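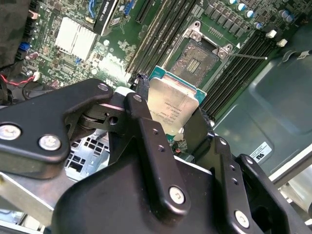

The second season of Kamuris opens with an empty chair. It belongs to Hedik, the harbor pilot whose disappearance closed the first run, and the new episodes spend most of their opening hour on the people who must now decide whether to keep it at the table.

The series returns to the Thursday evening slot in September with 10 episodes, two more than last year. Its creator, Triin Paulauskas, has kept the fishing town, the family hotel and the long quarrel over the breakwater. The center of the story has moved. Where the first season followed Hedik through his debts and his failing marriage, the second belongs to his sister Jillia, played by Rūta Jankauskaitė, who was seen in only four episodes before and now appears in every one.

"Jillia was written as a visitor," Paulauskas said during the final week of editing. "She came for the wedding and was meant to leave on the ferry. When we watched the material together, it was plain that she was the person the audience would want to stay with."

Jankauskaitė came to television after nine years in repertory theater, and her training shows in the way she handles silence. In the second episode Jillia reads through her brother's account books at the hotel desk for almost four minutes without a word. The sequence was shot in one take, late in the day, and the director, Urmas Kairys, declined to cut into it.

Kairys directed the whole of the new season, a change from last year, when the work was divided among three directors. The result is a more even program. The weather is still bad, the rooms are still dark, but the camera has settled down, and conversations are allowed to run their full length.

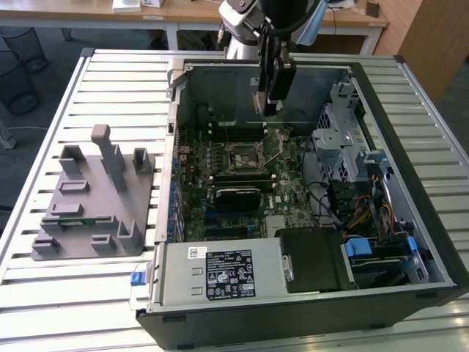
A desktop tower with its side panel off and the motherboard in view.

The most important addition to the cast is Edin Papadopoulos as the insurance investigator Þórarinsdóttir's former partner, a man known to the town only as the Inspector. Þórarinsdóttir herself, a stern presence in the first season, is now retired and runs a boarding house on the hill. Their scenes together supply what humor the season has, and they are among its best. Papadopoulos plays the Inspector as a tidy, courteous man who folds his napkin before asking a question that will ruin someone's evening.

Not every new thread is as secure. A story about the sale of the hotel takes up much of the third and fourth episodes and depends on a document that any of the characters could have asked to see. Tarmo Urbonaitė, as the prospective buyer, has little to do except arrive and depart. His part improves after the midpoint, when the reason for his interest in the property becomes known — a turn that this article will leave alone.

The production remained in the same coastal location for 90 days, with 32 speaking parts and a street of shop fronts rebuilt after winter storms. The hotel interiors were shot on a stage, where the staircase was widened to give the actors room to pass each other.

Viewers who have not seen the first season will find the opening difficult. A short recap precedes the first episode, but it concerns itself mainly with Hedik and says little about the old dispute between the two families, on which the finale depends. The earlier episodes will be repeated on weekday afternoons ahead of the premiere.

Paulauskas has outlined a third season and would like to set part of it inland. No decision has been announced. Jankauskaitė, for her part, returns to the stage this winter and has asked that any further filming wait until spring.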